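Varnum Road Notes

Wednesday, April 12, 2023

Rain barrels, second year

I said last spring that I would write up how the rain barrels did over a full season, and then I didn't. The downspout went back on the first barrel this morning, so I may as well do it now.

We have two barrels, both 60 gallons. The one behind the garage is a Forsberg with a brass spigot. The one by the kitchen door is a Serier, which has a flat back so it sits closer to the wall. They cost nearly the same. If I were buying again I would get two of the Forsberg, mostly for the spigot. The plastic one on the Serier started to drip in June and has needed tape on the threads ever since.

The roof over the kitchen side is 990 square feet. An inch of rain on that is a lot more water than a barrel can hold, so the Serier fills early in any decent storm and the rest goes out the overflow hose to the side yard. I knew this on paper before we bought them. Watching it happen is different, and I have thought about adding a third barrel on the same line.

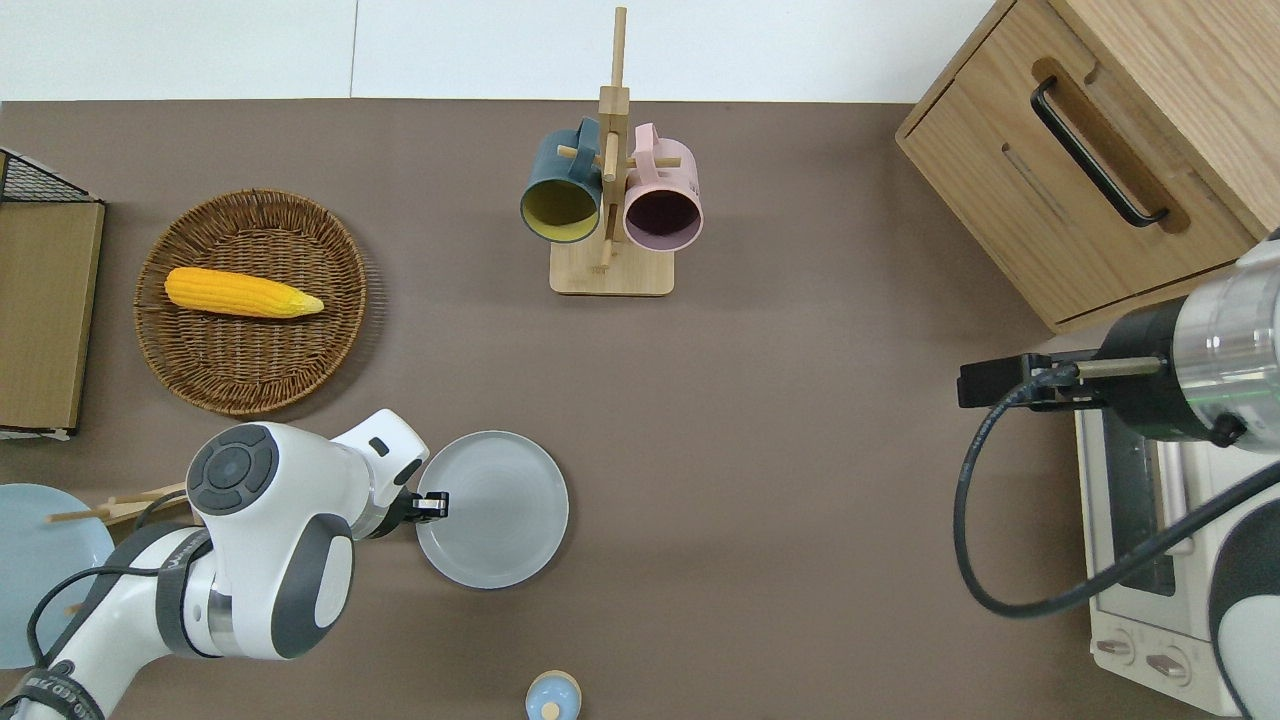 Filed under: House and Garden

The water goes to the tomatoes, the beans and the corn. Corn is the thirsty one. Ours is only a small block, planted close together so it pollinates, and it took most of a barrel each time I watered it in the dry stretch. I used a watering can for the first month because the pressure from the barrel is so low that the hose barely ran. Then I raised both barrels on concrete blocks, and the hose now runs at a slow but steady rate. Do this before the barrel is full. A full one can't be moved, and I had to drain mine onto the lawn.

A few things that went wrong. The screen on the Forsberg clogged with maple seeds and the water ran over the top and down against the garage. I check it after every windy day now. The overflow hose came off the Serier once in the night and cut a channel through the mulch. A hose clamp fixed that. And I left an inch of water in the bottom over the winter, which froze but did no harm that I can find.

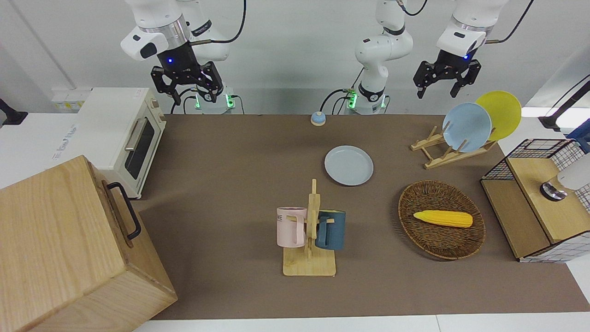
As for the money, it doesn't come to much. Our town water is cheap, and I worked out that we saved 2,000 gallons over the season, which took very little off the bill. It will be 7 years before the barrels pay for themselves, and that leaves out the blocks, the clamps and the tape. I don't mind. The soil in the beds takes the rain water well, and during the watering limits in late summer I could still water in the afternoon if I needed to.

This year I want to do two things differently. The first is a diverter on the garage downspout, so that the first dirty water off the roof goes past the barrel. Usia Hardware carries one that fits the square pipe, though they were out when I stopped in. The second is to run a soaker hose to the corn – the pressure may be too low for it, even with the blocks. I will try it on a short length first and buy the rest if it works.

The spigot still drips, by the way. I put a bucket under it.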